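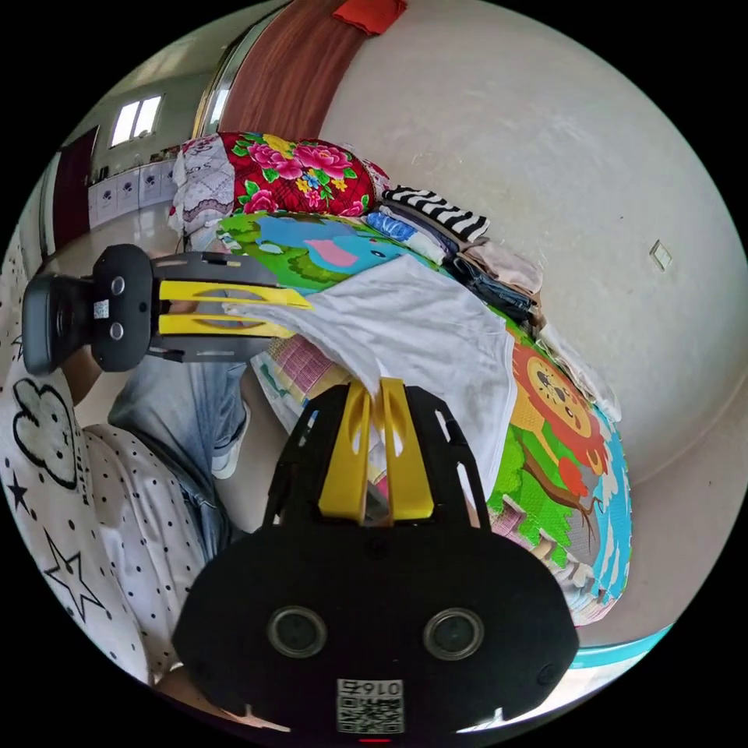

Home Garside > Laundry > Folding > Kids' Room

Folding a T-shirt on the floor

Reading time: 4 min

A play mat works well if you have no free table. Wipe off any crumbs first and let the mat dry.

Lay the shirt face down with the collar away from you. Smooth it from the middle out to the hems. Thin fabric slides on a printed mat, so hold one corner down while you pull the opposite one straight.

Fold one side in toward the center, then turn the sleeve back so it lies along the fold. Do the same on the other side. You should have a long strip, 10 inches wide for an adult medium. Children's sizes come out narrower.

Bring the hem up to just below the collar and fold once more. For a drawer where shirts stand on edge, fold in thirds instead. Six shirts fit across one of our drawers this way.

If the fabric bunches, open the last fold and smooth it again. Pressing harder sets the crease. White cotton shows every wrinkle, so fold it soon after it comes out of the dryer.

Wendy Lockwood, updated 4 Aug 2025

Previous | Next | Back to Laundry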